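Speaker notes -- "One Basket by the Door"
Rilton home group, evening talk, February

Opening (keep this slow, people are still finding chairs)

Thank you all for coming out, and thank you for the cookies at the back, which I have already been into. I'm going to talk about baskets for a good while, so do get comfortable!

Start with the Brurkimside story. Small apartment, two flights up, and I had 11 storage boxes with lids. Lovely lids. Everything I owned was on the floor next to them. Pause here, let them laugh if they're going to.

Why a lid is trouble

A lid is one more thing to do when your arms are full and the phone is ringing. I started leaving one open basket where I come in, and the pile on the chair got smaller that same week (mention the chair, everybody has the chair).

Ask for hands: who has a chair like that at home? Give them time.

What kind of basket

Go for a rectangle if you can -- it sits flat against a wall and you can push it along a shelf. Handle slots at the short ends are worth looking for, so you can pull it toward you with a couple of fingers. Low enough to see into. Mine from the Tarnimthorpe market is a bit scratchy, and I'm fond of it anyway.

Color is up to you. I like a dull green, it goes with everything and it forgives dust.

What goes in it

Whatever you were about to put down "just for now." Cloth things can go in any old way, folding comes later when you sit down with it. Little odds and ends ride along on top, and that's fine too, as long as they come out again on emptying day.
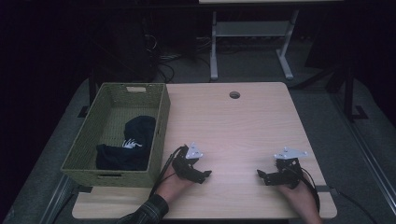

Emptying day

Carry the basket to a table, clear a space beside it and take things out one at a time. Set a timer for 4 songs if you like music (I do the Acuña record, side one). When the songs stop, you stop.

If they ask about the attic: save it for questions, or we'll be here until 11.

Handouts are by the coats. Remind them to take the chairs back to the side room.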